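Call for participants: do "speed-up" programs do anything for an old home computer?

Prarkia is looking for 49 households to take part in a home test this August. We want people who own an aging desktop or laptop and who are, like us, a little tired of being told that one more download will make it feel new again.

Some background. Last year we ran a reader survey on slow computers and got 3,123 replies. Of those, 826 people said they had paid for a cleanup or tune-up program in the past two years. Most of them said it helped. We don't doubt they meant it. We do doubt that a person who has just spent money on a program, and watched a green bar fill up, is a good judge of whether the machine got faster. We wouldn't trust ourselves either.

The makers have their own numbers, of course. Drestix says its program cuts start-up time by half. We asked half of what, on which computers, and after how long. We got a brochure. Rirnero sent a longer brochure.

So we'd like to find out, in ordinary homes, with the junk and the toolbars and the four thousand vacation photos left where they are.

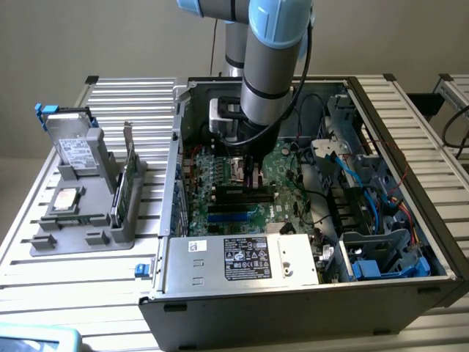 What you would do

The test runs for 8 weeks. Once a week you use a timer to record how long your computer takes to start, to open a web browser and to open a large document we give you. You also fill in a one-page form on how fast the computer felt. Please do the form before you look at your times. People forget this, and then we can't use the form.

At some point you will be sent a program to install. It may be one of the paid ones. It may be a free one. It may be a program we had written that shows a progress bar and does nothing at all. You won't know which until the end, and you have to be all right with that.

Who can take part

You need a computer at least five years old that you use most days, and it has to be yours, so no work machines. You should be the main person using it. You don't need to know how it works inside. If you are the one your whole family calls for computer help, we'd still like to hear from you, but we can only take a few of you.

Please don't apply if you plan to add memory, change the drive or replace the computer before the test is over. Don't apply if it holds the only copy of anything you care about. Back it up first, then write to us.

What you get

A gift card at the end, and a copy of your own results. It isn't a lot for eight weeks of timing a computer. We will not pay for repairs, and we can't promise your machine will be any faster. We rather suspect it won't be.

Who pays for this

Readers do. None of the program makers has given us money or free copies, and none will see the results before you do. The test plan was written by Ans De Haan and checked by Shaikh, a small statistics firm that made us throw out our first version.

How to apply

Write to the testing desk at Prarkia with the make and age of your computer, what you use it for, and what you have already tried. Tell us if you think the whole idea is silly. We'll answer everyone, though it may take a while.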